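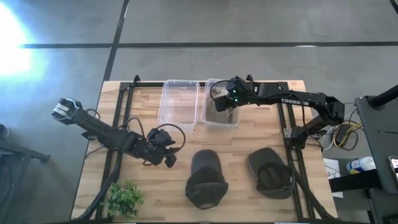
Please say at the top whether the purchase figures cover the whole station or only the arms, one reader wrote after the first release, as our finance office assumed the second and we had to go back for more money. The figures cover the whole station. Every cost line in this release refers to a complete two-arm work cell, including the table, frame, cabling, workstation and installation labor. Arms are listed on a separate line so that they can be removed by sites that already own them.

October
By the Kamelov Equipment Planning Office

OSTIX STATION PLANNING SET
README and data card, version 2

Summary

The Ostix Station Planning Set combines recordings of tabletop handling work with the cost and time records of the stations that produced them. It is intended for departments preparing a capital request for two-arm robot stations and for reviewers who must judge such requests. The recordings can be used for other purposes under the same terms, but the documentation was written with budgeting in mind.

The set contains 277 recorded episodes, a cost ledger, a maintenance log and a blank planning sheet. All episodes were recorded at the Grodwood site. Tables and frames were supplied by Engström under a single order.

Contents of the release

episodes/ – one folder per episode, with video and arm position data
ledger.csv – purchase, delivery, installation and repair costs by line item
maintenance.csv – downtime, parts replaced and labor hours
planning_sheet.csv – blank form for local use
CHANGES.txt – corrections made after the first release

Episodes are numbered in the order in which they were accepted, which differs in places from the order in which they were recorded. Episodes rejected at review are absent from the folder, but the operator hours spent on them remain in the ledger. Removing those hours would understate the cost of the work.

Task and materials

The tasks involve soft household goods, chiefly headwear and fabric items, handled on a wooden tabletop with clear plastic bins. Soft goods were chosen for their low replacement cost. A department planning to handle rigid or fragile items should expect a larger consumables line than the one given here, and should obtain its own quotation for gripper parts.
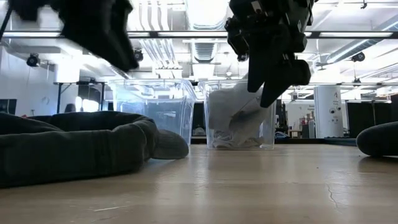

Our own request was cut by the review board on the grounds that cameras and mounts could be taken from existing stock, a second site reported, and we then waited a full quarter for brackets that fit. The Planning Office has recorded similar delays. Camera mounts, brackets and cable runs are now separate entries in the ledger and should be requested at the same time as the arms. Sites that intend to reuse existing cameras should still budget for mounting hardware and for the labor of alignment.

Cost categories

The ledger uses the following categories.

Capital: arms, grippers, table, frame, cameras, workstation.
Site preparation: power, network, lighting changes, floor marking.
Labor: installation, alignment, operator training, recording.
Consumables: handled items, bins, gripper pads, cable ties and covers.
Reserve: funds held for repair and replacement during the first year.

Prices are given as invoiced, without tax, and have not been adjusted for later changes. Discounts received under the Engström order are shown on their own line. They should be taken out of any estimate for a site that is not party to that order.

The reserve was set at 20 percent of capital cost. This was sufficient at Grodwood – though only narrowly, and mainly on account of one gripper replacement late in the year. Sites without a trained technician in the building may wish to set it higher.

Labor

Operator time came to roughly 200 hours, including setup at the start of each session and the review of finished episodes. It does not include training. In the first release, training was reported together with recording, and several readers carried the combined figure forward as a yearly cost. The two are now separate. Training is a one-time charge for each operator and should be repeated in the plan only where staff turnover is expected.

Space and layout
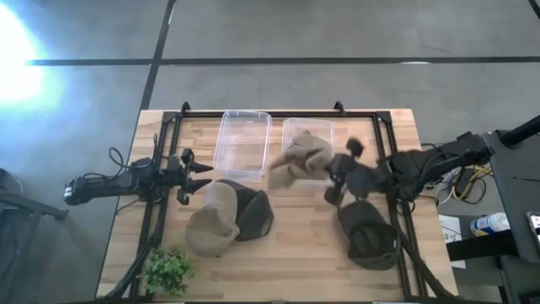
Floor area is the item most often underestimated in the requests this office receives. Applicants commonly enter the dimensions of the tabletop and nothing further. Both arms in the Grodwood layout need clearance beyond the tabletop: the rear of the left arm sits out past the table's left edge, and that of the right arm extends toward the workstation, above looped cables in the gap between the two. The planning sheet therefore asks for the working area with the arms in use, the workstation position and the cable route as three entries. A request that leaves any of these blank will be returned.

Access for maintenance should be planned on at least one long side of the table. Storage for handled items may be placed elsewhere in the room.

Known limitations

The records come from a single site and a single order, and delivery times in particular should not be taken as typical. Electricity use was not metered separately. The maintenance log begins after installation was accepted, so faults found during installation appear only in the labor lines. The value of donated furniture is entered as zero.

The set gives no measure of task success and should not be cited in support of a claim about productivity.

Terms of use and corrections

The set may be copied and adapted for planning, teaching and research, provided that the Kamelov Equipment Planning Office is named as the source and the version is stated. Corrections should be sent with the file name and row concerned. Accepted corrections are entered in CHANGES.txt and applied at the next release.

Related items

Completing the planning sheet: notes for first-time applicants
Grodwood site preparation checklist
Engström order: tables and frames, delivery schedule
Leasing or purchase: guidance for department heads
Ostix Station Planning Set, version 1 (withdrawn)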